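Travo Fixed-Rate Home Loan
2024-01-22
By the Bautista Home Lending product desk

The Travo is a fixed-rate mortgage for people buying a home to live in. It is offered by Bautista Home Lending through our Erport office and through Puller, our online application system. The rate is set when you lock and stays the same for the life of the loan.

You can use a Travo to buy a single-family house, a townhouse or an approved condo. It can't be used for a rental property, a vacation home or bare land. If you already own a home and plan to sell it, tell us at the start so the existing payment can be handled correctly in your application.

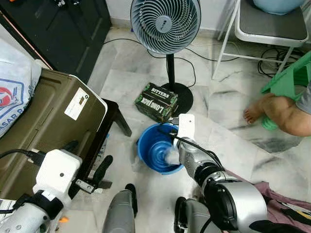 Terms of 15 and 30 years are available. The shorter term has a higher monthly payment and costs less in interest over the full loan. Both allow extra payments toward principal at any time, with no prepayment charge. Extra payments need to be marked "principal only," either in Puller or on the memo line of a check. Unmarked money is applied to the next regular payment.

Credit and income

The lowest posted rate is for borrowers with a credit score of 738 or higher. Lower scores are considered and priced separately. When two people apply together, pricing is based on the lower of their middle scores. We ask for pay stubs, tax returns from the last 2 years and recent bank statements for any account that will supply the down payment. Self-employed borrowers also send a year-to-date profit and loss statement.
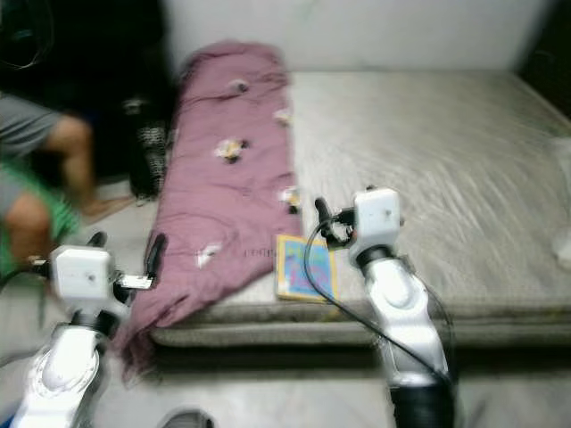

Gift money is allowed for all or part of the down payment. The person giving it signs a letter stating that no repayment is expected, and we need a record of the transfer. Cash deposits that can't be traced are left out of the total, even if the money has been in the account for several weeks.

Rate lock

A standard Travo lock lasts 70 days. It starts when you sign the lock form, and closing must take place before it ends. One extension can be requested, for a fee shown on the form. If posted rates drop during the lock, you may ask for a one-time adjustment up to ten days before closing. 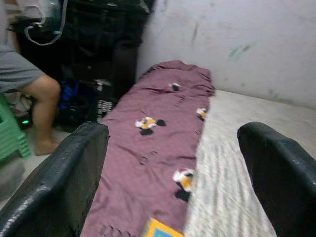
Your credit is checked again shortly before closing, so hold off on new accounts until the loan has funded. A store card opened to furnish the new house can change your score and your monthly debts. Bedding paid for from checking, like a purple cover with white and yellow flowers, won't cause a problem. A bedroom set on a payment plan might, and we would have to see the agreement before clearing the file.

Closing cost credit

Travo loans locked by the end of February receive a credit of $2,000 toward closing costs. The credit appears on your Closing Disclosure. It can't be taken as cash or used for the down payment, and any part left over is not carried forward. 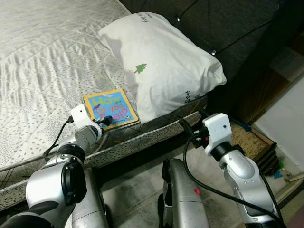 Property taxes and homeowners insurance are normally paid through escrow. We review the escrow account once a year and send a statement showing the new monthly amount. Borrowers with a larger down payment can ask to pay these bills themselves.

To apply, create an account in Puller and choose Travo from the loan list. You can save the form and come back to it later. Paper applications are available at the Erport office during business hours.

Rates and terms can change before you lock. All loans are subject to credit approval and an acceptable appraisal.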